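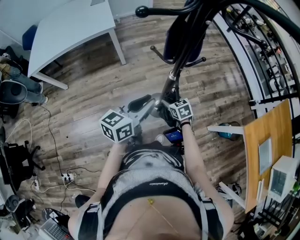

Jaanus Stankevičius told us that he had paid for a gym for most of a year and went nine times, and that he would have gone more if somebody had asked him in October whether he was still coming. His remark came up in our first round of interviews and it changed the direction of this project. We had planned to compare prices at the gyms near campus. After talking to him we decided to look at why first-year students stop going.

Background

The campus fitness center, Paju, sells a semester pass for 70 dollars. Two private gyms, Andonik and Zestska, are within walking distance and charge by the month. Students living in the Vasuvance dorms pass all three on the way to class, so distance is a small part of the problem for them.

Method

We put a short survey in the dining hall and in the dorm newsletter. It went to 680 first-year students and 209 filled it in. The questions covered what they had signed up for, how often they went in the first month, how often they went in the third month, and what got in the way. We then interviewed four students for half an hour each. Rūta Adomaitis ran the interviews and Edgars Baranauskienė typed up the notes. Žydrūnas Dzene did the spreadsheet work.

We dropped the question about weight goals after the trial run. Two people left it blank and one wrote that it was none of our business – we agreed with her.

What we found

Most students who quit did so between the fifth and eighth week, when midterms start. Lack of time was the most common reason given. In the interviews, though, three of the four said they still had free hours in the evening and used them for something else. They had gotten out of the routine during exams and did not go back.

Crowding came second. Paju is full from 5 to 7 p.m. and people said they felt watched while waiting for a bike or a treadmill. Students who went before 9 a.m. rarely mentioned this.

Having a regular partner made the clearest difference. Students who went with the same person each week were much more likely to be going in the third month. We can't say the partner was the cause, as people who like exercise may also be better at finding company.

Limits

The survey relied on memory, and people tend to round up. We asked Paju for door records but did not get them in time. Athletes on school teams were left out.

Suggestions

Paju could send one message after midterms to pass holders who have not come in for two weeks. It could also post the quiet hours at the front desk and keep a sign-up sheet for partners. Our supervisor, Valter Garcia, suggested a budget limit of 500 dollars for any trial, and the sheet and the message would both fit under it. The survey form and the interview questions are in the appendix.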